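Dec 18, 2020

Last working day before the holidays and I am so pleased with it that I'm writing this before I've even taken my shoes off! The table is clear. Properly clear, the whole long one by the window, which has been buried under leads, tape and biscuit tins since I came back from Prostville. Kerstin and I started on it at ten and didn't stop till the light went.

The best part was the drawers. We found the good ruler (the steel one, missing since January), two unopened packs of sticky labels, a birthday card for Man-lok that was never signed, and the key to the Juvero cupboard, which Hugo had sworn he handed back. He hadn't. It was under the spare marker sheets. I rang to tell him and he laughed so loudly that Kerstin heard it from the sink.

Then we went through all the printed tags and blocks. I do love them, daft as that is, all those chunky little black and white squares, like crosswords for someone who can't read. Kerstin wanted to throw out anything scuffed and start fresh. I argued for keeping whatever still has a clear pattern, and we settled it over soup – torn ones in the bin, scruffy ones spared. Chih-ming had left a note asking for the broad white borders to be kept whole, so I trimmed nothing and was very good about it.

Walked home past Molley's and bought 4 mince pies. Ate one on the bridge. Freezing, and wonderful.

Still to do: sign Man-lok's card (late, but it's a nice card), ring Kwan-ho about the keys, find my other glove.

I keep thinking how lovely that dark grey top is now that we've got down to it! All those months and I had forgotten it was so smooth-looking and matt, going paler and a bit blue over to one side. The white tag looks splendid on it, turned on its corner like a diamond, and so does my favourite small cube, a bit chipped at the corners and as handsome as ever. Kerstin would have squared the tag up with the edge of the table. I like it askew, and I'm leaving it that way till we're back.

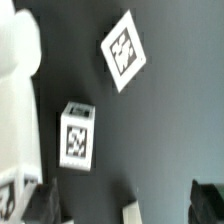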